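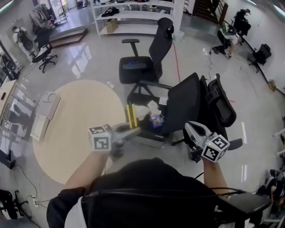

4. Assembling and adjusting the Pumdale office chair

Before you start, check the bag of small parts. It must contain 7 bolts (one is spare), the hex key and the plastic covers for the armrests. Keep the carton until you have tested the chair for a few days.

4.1 Base and gas lift

1. Put the base upside down on a blanket or on the flat carton.
2. Push each caster into its hole until you hear a click.
3. Turn the base over and place the gas lift in the center hole. Do not use a hammer.
4. Slide the cover over the gas lift, wide end down.

CAUTION: The gas lift is under pressure. Never open it, heat it or drill in it.

4.2 Seat and back

1. Fix the mechanism under the seat with four bolts. The word FRONT must point to the front edge of the seat.
2. Turn all bolts by hand first, and tighten them with the key only when all four are in.
3. Attach the back with two bolts. A second person should hold the back during this step.
4. Lower the seat on the gas lift and sit down one time with your full weight. This locks the parts together.

Note: After this the seat is difficult to remove from the lift. If you must transport the chair often, ask Pakzad service for the removal tool.

4.3 Adjusting

Height: pull the right lever up while seated. Your feet should rest flat on the floor.
Tilt: push the same lever in to lock the back, pull it out to release.
Tension: turn the round knob under the seat. Heavier users turn it clockwise.

CAUTION: Maximum user weight is 122 kg. Do not stand or kneel on the seat.

4.4 Care

Tighten all bolts again after 20 days of use, then two times per year. Clean the casters from hair and thread. For spare casters, give order number 56 and the color.

Questions about this section go to Neville Fothergill at the Pakzad service desk, closed on Tuesday.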